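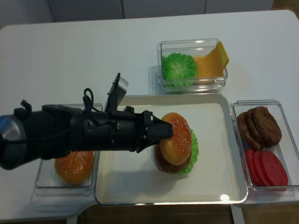

Hernness captain out until the new year after shoulder operation

9 Sep 2019

Hernness will be without their club captain for the first half of the season after he had an operation on his left shoulder. The centre was hurt in the pre-season match away to Endthorpe in July and played on until half-time with the joint strapped.

A scan the following week showed damage to the cartilage. The club first hoped that rest and physiotherapy would be enough, but he felt pain again on his return to contact training and the surgeon advised an operation. It took 90 minutes and he went home the same evening.

He will wear a sling for 5 weeks. After that he can start on the exercise bike and light work in the pool. Running comes next, and he will not be allowed to tackle until the medical staff have tested the shoulder against the other one. The club has not set a date for his return, though the head coach has said he does not expect to pick him before January.

The captain turned 30 over the summer and has a year left on his contract. In a short message to members he said he was sleeping badly but was otherwise in good spirits, and that he would be at home matches as usual. He also thanked the Endthorpe physio, who saw to him at the break.

The vice-captain will lead the side in the meantime. He did the job for most of last spring and also takes the kicks at goal. His usual partner in the centre is likely to be one of the two players who came up from the second team, as the club does not plan to sign cover.

Hernness open the league season at home to Carnomer, who finished one place above them last time and have kept nearly all of their squad. The match will be played on the main pitch, where the reseeded corner by the clubhouse has now been passed fit. Kick-off is at the usual time. The second team travel to Carnomer on the same afternoon and the coach leaves from the lower car park.

Season tickets can still be bought at the gate or from the Lumenta shop in the high street. Junior members get in free but must show their card. Parking on the verge outside the ground is not allowed this season, and the council has said it will issue fines.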